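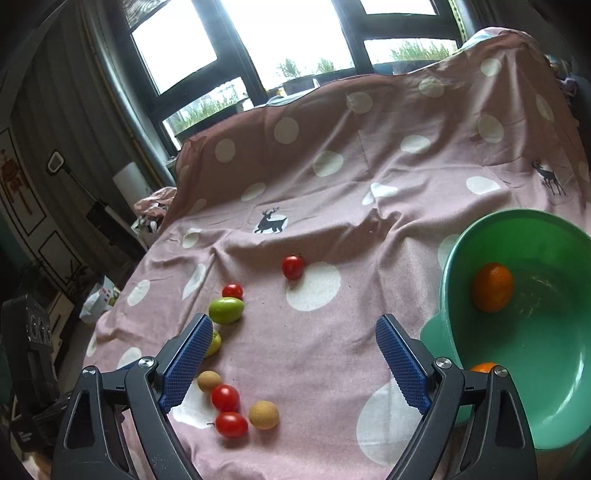 Unit 4 – Sorting and Holding Small Fruit Before Washing

Course: Produce Handling for Small Kitchens
Handout prepared by Ulises Espinoza
Read before the Tuesday practical. Bring the grading sheet from Unit 3.

4.1 Scope

This unit covers the interval between unpacking and washing. The produce considered is small, round and mixed: cherry tomatoes, full-size tomatoes at different stages of ripeness, longans, and small citrus. Leafy produce and berries are treated in Unit 6. Cutting is not covered.

4.2 Laying out

Spread mixed fruit on a cloth in a single layer. On a bare hard surface round fruit rolls and collects at the lowest point, and contact bruises form before grading has started. A cloth with some texture stops most of this. Patterned cloth is acceptable in a home kitchen, but large pale spots make small surface marks harder to judge, so turn each fruit in the hand before assigning it to a group.

Stems stay on at this stage. On cherry tomatoes the stem scar is a common entry point for mold, and a stem pulled off early leaves the scar open during the holding period. Remove stems immediately before washing, or after washing if the fruit is to be stored.

4.3 Grading

Grade in this order.

Damage first. Any split skin, soft area or leak goes to the reject dish and is used the same day or discarded.

Ripeness second. Green tomatoes are separated from red ones. A green tomato may be firm enough to damage a ripe one under its own weight, and the two have different holding temperatures. Ripe cherry tomatoes are held at room temperature for up to 2 days in this course. Mature green tomatoes are held at room temperature until color shows.

Type third. Longans have a thin, dry, brittle shell and should not sit under heavier fruit. Citrus is the most tolerant of the group and can go at the bottom of a shared container if one has to be used.

4.4 Containers

A wide plastic bowl or basin is preferred to a deep one. Depth adds load on the lowest layer, and width gives the hand room to place fruit instead of dropping it. The working limit for the large basins in the teaching kitchen is 3000 g of mixed small fruit. The Unit 3 group weighed one full basin at 2745 g and found light marking on the bottom layer of cherry tomatoes, so treat the limit as a ceiling for firm fruit only.

Place the first fruit by hand on the floor of the basin and release it there. Start with the firmest type. Later fruit goes beside it until the floor is covered – a second layer begins only after that.

Basins with a projecting lip or handle should be carried by the body with both hands. A lip used as a single grip tilts the load, and everything inside moves to one side. 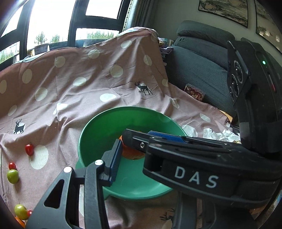 Khoa Võ objects to the rule on starting with the firmest type: in a home kitchen the oranges are usually eaten first, so putting them at the bottom means the whole basin gets unpacked for one piece of fruit. Two small bowls would avoid the problem, in his view, with citrus kept out of the mixed load altogether.

The objection is reasonable for holding periods longer than a few hours. For the practical, where the basin goes straight to the sink, the rule in 4.4 stands. Students working at home may use separate bowls and should note this on the sheet.

4.5 Recording

Enter for each group: type, ripeness, gross weight, container weight, and time placed. Net weight is calculated afterward. Rejects are weighed too.

4.6 For the practical

Sort one mixed lot, fill one basin, and submit the completed sheet by 4 p.m. Cloths are returned to the bin by the sink, shaken out and unfolded.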